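Stallemum Complete Pun Box, second edition
Reviewed after a month on the kitchen bench

I should say up front that I like a bad joke. I grew up in a house where Dad could not pass the bread without a line about it, and I have inflicted the same on my own kids. So when a box turned up promising 2,334 puns "for every occasion", I was the target market, and I still went in with my arms folded.

The box comes from Kedurton, the outfit that did the trivia tins a few Christmases back. It costs $50, which is a fair whack for cardboard. For that you get 468 cards, a plastic timer, a score pad and a booklet on how to tell a joke. The maths is easy enough: most cards carry five puns, a few carry fewer, and there's your 2,334. What the lid doesn't mention is how many of them are the same pun wearing a different hat.

I started with the food section because food puns are the safest ground there is. The first card had a baker who kneaded the dough. Fine. Next card, a pizza maker who kneaded the dough. Further down the stack there's a millionaire baker who is rolling in it, and then a bankrupt baker who isn't. By the time I reached the pastry chef I was reading them out in the voice you use for terms and conditions. Cheese gets the same treatment, and if you can think of a joke about a grater, it's in there, along with its cousins.

Mock obituaries are meant to be the big new feature of this edition. There's a whole coloured divider for them. The idea is that you draw a profession and a cause of death and read out the notice as solemnly as you can manage. I had hopes for this. The format is a good one, and a decent spoof death notice can run a long way on one silly idea, so long as the writer keeps a straight face. These don't. They wink at you in every second sentence, with "get it?" printed in brackets on at least one card, and the survivors are always listed as a wife and three smaller versions of whatever the dead bloke was. The plumber went down the drain. The gardener is pushing up daisies. The electrician's wasn't bad, I'll give them that - "he is survived by his current wife" got a proper laugh out of my sister, who is hard work.

We tried it as a game on a Tuesday night with six of us around the table. The rules say you score a point for a groan and two for a laugh, and lose one if somebody guesses the punchline before you finish. Nearly every card lost a point. My nephew finished the year on minus something ridiculous (he plays as though it's a league) and wanted to know why the score pad had no column for negative numbers. The timer ran out of sand at a different speed depending on which end was up. We stopped using it.

Now the things I'd keep. The animal cards are better written than the rest, as if somebody else did them, and the ones about wombats and magpies at least feel local. The print is a good size. The cards shuffle well and have survived a spill of cordial. The booklet has one useful page, on pausing before the last word, and I have used that advice at work with some success.

The booklet also claims the jokes were "tested on 2,000 people in Tundale". I have been to Tundale. I would love to know where they found them all, and what the people were told would happen if they didn't laugh. There is no list of what got thrown out either, and you'd think something must have been.

There's an app too, called Etim, which reads the cards aloud if you scan the corner. It has one voice and that voice has no sense of timing whatsoever. It rushes the set-up, leaves a gap in the middle of the punchline and then plays a drum sound. You can turn off the drum. You have to make an account to do it.

Would I buy it again? At half the price, for a caravan holiday with kids between seven and eleven, maybe. For adults I'd go to the library and borrow any old joke book with the spine gone, as those have at least been read by somebody. If you already own the first edition, leave this one on the shelf. I compared the two at my sister's place and the food section is word for word the same, down to the misspelt "cammembert".

Two and a half stars. The half is for the electrician. 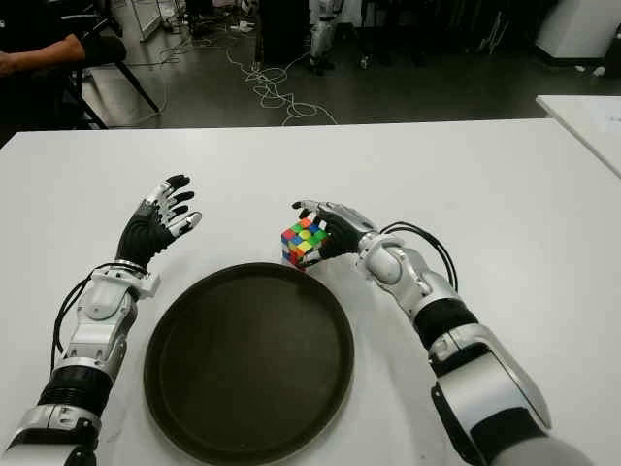
Cube in one hand, round brown tray on the table.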